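Shared Bench Rules: Questions We Keep Getting

Parkitmont lab, ground floor. Last changed Feb 20, 2024. Maintained by Agnes Dunbar, who would like you to read it before writing to her.

Who do these rules apply to?

Everyone who works at the benches when a robot is powered. Staff, students, visitors from Rerico, people who "only came down to look." If your hands can reach the table, the rules are yours too.

Aren't there already standards for this?

There are, and you should know which ones cover your machine. A standard written for a fenced factory cell has little to say about a person with a laptop sitting within arm's length of a moving hand. We have read vendor sheets that wave at a standard by number and never say which clause was tested. Ask for the clause. If the reply is a brochure, treat the question as open.

The Purix hand is sold as "safe for people." Why do I still need a risk assessment?

Because that phrase is about a part, and you are using a whole setup. The hand may well be gentle. The arm behind it, the speed you picked, the thing it is holding and the place where you put your chair were all chosen by you. A soft grip on a sharp object is still a sharp object moving toward somebody.

I'm only sorting cards. Does a light task get a pass?

No. A light load changes one line of the assessment. Card edges can catch an eye, and a dropped card tempts people to grab at it while the arm is live. Leave dropped cards where they fall until the motion is stopped. This is the rule people argue about most and break most.

Who holds the stop?

One named person per session, written on the sheet before power goes on. The stop stays within reach of that person's free hand. Typing with both hands while "sort of" holding the stop does not count. If the holder leaves, even for coffee, the robot goes to rest. Sharing the job between two people means neither one has it.

Is a software stop good enough?

For ending a trial, yes. For protecting a person, we don't accept it alone. The Azimi control program freezes now and then, and so does every other one we've used. You need a hardware stop that works with the laptop closed.

How fast can I run near a seated person?

The bench limit is 300 mm per second at the fingertips. It is a house number. Fengying Long and I set it after slow trials with a padded target, and we make no claim that science handed it to us. If you have measurements that support a different figure for your setup, bring them. "It felt fine" has been tried.

What about cables?

Power cables go behind or under the table and away from feet. Signal cables on the tabletop need enough slack for your work and no loops the fingers could hook. Check again after moving any equipment. Most tidy benches are tidy at the start of the day.

Do I have to log trials where nothing happened?

Yes. In December we went through 103 session sheets and found that 51 had the near-miss box left blank, neither yes nor no. You can't tell a quiet session from a lazy form that way. Tick one. A near miss includes any contact you did not plan, any grip lost during a move and any time somebody pulled a hand back in a hurry.

My trial succeeded. Can I call the task reliable?

You can say it succeeded in that trial. For anything shown to outsiders, report attempts, failures and every time a person stepped in to help. Nudging an organizer a little to the left so the next card goes in is stepping in. We have sat through enough demonstrations with a very helpful person beside the robot to care about this.

Does having a certificate from the Rerico course exempt me?

It exempts you from the first hour of our own course. Jingyi Cao will still watch you do a cold start, a stop and a restart at our bench. The Rerico course is decent on vocabulary and thin on practice.

How long does an approval last?

Until you change the hand, the tool, the table layout, the speed or the control program. Otherwise, 7 months. A renewed sheet with the old date scratched out is not a renewal.

Can I get an exception?

Sometimes. Put it in writing, say which rule, say what you will do in its place and give an end date. Requests with no end date are sent back.

Do the rules work?

We don't know yet. Blank boxes make poor evidence, and a year without an injury could be care or luck. Send complaints with the rule's question pasted in, so we can tell what you're complaining about.

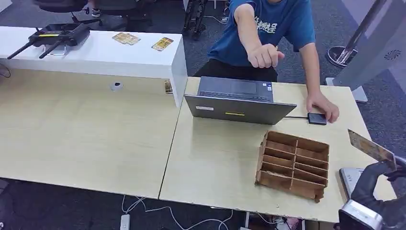
Tumaini Mussa: I can live with the speed limit, but the stop holder rule needs work for people on their own. If I'm alone at the bench, am I the holder and the operator both, or am I simply not allowed to run? The page doesn't say, and I've been told yes and no by different people.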